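Home | Notebook | Tasks | Hardware | Calibration | Log in

Wednesday, June 5, 2024
Lolulstead bench, drawer task, teleop

Goal today: snack bag from cabinet top into bottom drawer. Bowl and ball stay put as distractors. Bottom drawer starts open, we're not doing the pull yet.

Leader arms re-zeroed first thing. Right wrist offset was out again, same as in May, so whoever runs Skolirura after me please check before recording. Took 12 throwaway runs to get my hands back in.

Grip notes. Bag end crumples if you come in too high. Better to drop the wrist first, then slide in from the right and close slow. Keep elbow well out over the cabinet edge or the forearm colour washes out the bag in the head view.
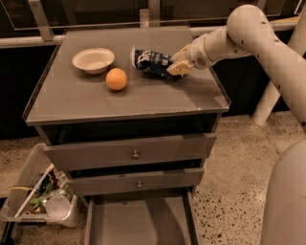
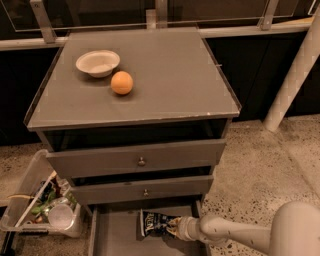
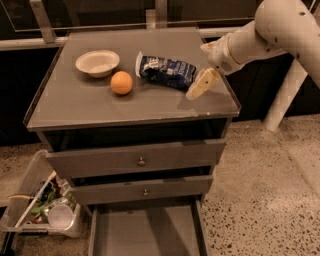 Kept 62 demos, binned 13. Most of the binned ones are me pausing too long over the drawer. Policy learns the pause, we saw that with the Evanska set, it just hovers there like it's lost its keys. So: commit to the drop, no dithering. If you fumble, finish the motion and flag it, dont stop mid-air.

Trigger lag on the right controller still there, worse after lunch. Swapped the cable, no change. Might be the hub. Tried the Sorensen smoothing filter at 3 different settings, the middle one feels ok, the heavy one makes fine wrist moves mushy and I over-correct everyhting.

To do
- split flagged runs into their own folder
- vary bag start pose more, I favour the same angle without noticing
- second operator on the same layout, need a different set of habits in there
- drawer half open variant??
- order new grip pads

Training run queued for tonight, small batch, head cam only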